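## 4. Setting up the fork pick (table-laying cell)

Do section 3 first. If the arm hasn't been homed since the last power cut, nothing below will make sense.

You need: one steel dinner fork, the two white ceramic rests, hex key set, the laptop with Ondrejka on it.

1. Arm to hold. Key out, key in your pocket.
2. Wipe the rests and the wooden panel behind them. Dry cloth only – no spray, it leaves a film and the wrist camera picks up the glare.
3. Check both gripper fingers by hand. No play. If one wobbles, nip up the small screw on the bracket and check again.
4. Key in. Load job 41. Not 14, that's the spoon job and it comes in lower.
5. Speed to slow. Leave it there untill step 10.
6. Jog to the approach point, fingers open wide.
7. Look at the wrist view. You want the fork between the two fingers, tines up, handle running down towards the gripper. A rest behind the head of the fork is fine, the job allows for it.
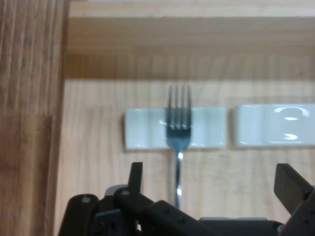 **Prendemton Works – Handling Cells Team**

8. Fork too far to one side? Jog sideways in small steps. Don't turn the wrist to make up for it, you'll only get a skewed grip later on.
9. Save the point. Ondrejka asks for a name, leave the one it gives you.
10. Close at grip setting 600. Lift, hold, put back. Do it again. If the fork slips, go to step 12.
11. Run the job at normal speed with the guard shut.

**Caution:** fingers close without a beep on this unit. Keep hands out of the compartment once the key is in.

**Note:** shiny spots on the ceramic and on the fork handle are normal. If the camera loses the edge of the fork, turn the overhead lamp down a notch and retry from step 6. Svatopluk Vondráček has the lamp settings for the evening shift, they are diferent.

### If the fork slips

12. Arm to hold, key out. Wipe the inside faces of both fingers.
13. Look for wear on the pads. Worn – swap both, never just one. Stodach part 926, top drawer.
14. Back to step 6. Old point is no good after a pad change, save a new one.

Error "no edge" three times running: stop, don't keep trying. Note the time and the job number on the sheet and ring Peter Slanina.

### Weekly

- Blow dust out of the link holes, low pressure
- Check the screws on both brackets, both sides
- Wooden post on the left – look for fresh scrapes. Any there, the approach point has drifted, redo from step 6
- Copy the saved points to the Zallard drive

Pad stock gets counted in August. Tell Peter before then if you take the last pair.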